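Orness Notes

Home Archive Topics Subscribe About

Reading time: 4 min

What a bifold does to a card over four years

I keep a log of small things that wear out. Boot soles, zipper pulls, the strap on the bag I take to work. The longest entry by a wide margin is for wallets, and after swapping mine again in May I went back through it to see what the notes say when read in one go.

First, some terms. A bifold folds once, down the middle. The fold line is the spine. The outer skin is the shell, and the pockets are sewn or glued to the inner face of it. When the wallet closes, the shell has to travel farther than the lining. If both are cut to the same length, the lining bunches at the spine and the shell pulls tight. Better makers cut the lining short and assemble the piece partly bent. You can check this in a shop: open the wallet fully and press it down on the counter. If the lining lies slack, it was sewn flat.

My last one was a Primier, bought on the advice of Daniyal Memon, who carries very little and should have said so. I carried 11 cards in it. The slots were cut for 8. It held up for the first year, then the stitching at the top of the lower left slot began to cut through the leather between the holes. Stitch length matters more than thread here. Short stitches look careful, but in a thin skin they make a perforated line, and a loaded card pulls on that line every time you slide it out.

The cards fare worse than the wallet. A standard payment card is a plastic laminate and tolerates a small amount of bending, but it doesn't like being held bent for hours. Sitting on a full bifold puts a steady curve into whatever is nearest the outside. Two of mine cracked, both at the edge closest to the spine, both starting from a corner of the chip. I moved the transit card to the inner slot after the second one and it has stayed flat.
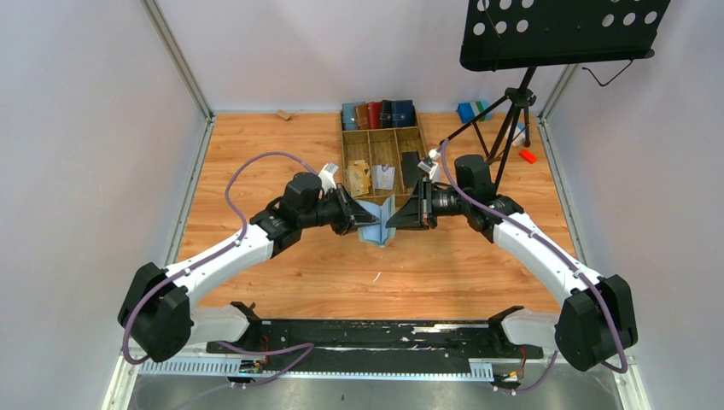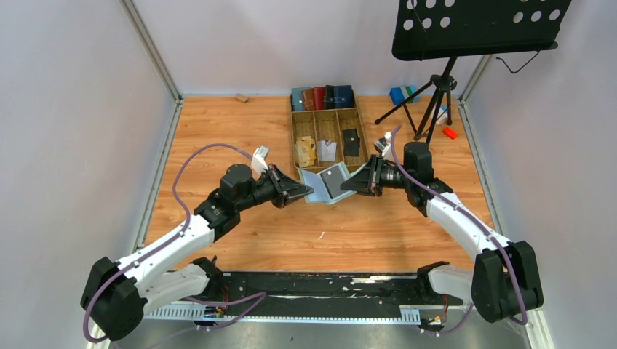 Pale blue, open, and held at the left edge.

Color is the part of the log I was least interested in when I started. Light shells show denim transfer within weeks, mostly along the spine and the two outer corners. Dark shells take up just as much dye and hide it. Dye transfer is a finish problem. A pigmented finish sits on top of the leather and most of the blue will come off with a damp cloth if you get to it early. An aniline finish has no coat to speak of and the dye goes straight in. Bushra Kiani lent me a tin of neutral cream for the second type. It evened out the stain and darkened everything around it, so the result was a uniform dirty tan.

On opening and closing: I wanted a figure for how many times a spine folds before it creases through. I open mine three or so times a day, and over the life of the Primier I put it at 4,000 openings. The crease went through the finish well before that. The leather under it was still sound when I retired it. So the spine outlasted the slots, which I had not expected, given that every complaint I read before buying was about the spine.

Replacement criteria, for the record:

Slots with the top edge folded over before stitching. A raw painted edge looks cleaner and splits sooner.

Lining cut shorter than the shell.

No coin pocket. The snap leaves a ring on every card behind it.

Bill compartment open at the top only. Side gussets collect lint, and the lint packs down hard.

The new one came from a small stall in Rernley. It meets the first three and fails the fourth. I have already taken a toothpick to the gusset once. It carries six cards, the rest having gone in a drawer, and I have needed one of those a single time, for the library.

Next entry is the bag strap, which has started to delaminate where it passes through the buckle.

Comments (4)

Noman Shaikh
The counter test works on passport covers too. Mine failed it and the lining tore by the second trip.

Parveen Rajput
What thread was in the Primier? Bonded nylon will saw through thin leather faster than polyester in my experience.

Author
It wasn't labeled. It melted to a hard bead under a lighter, so synthetic, but that doesn't separate the two.

Hòa Doãn
Front pocket. Problem with the cards goes away.

Older post Newer post Back to top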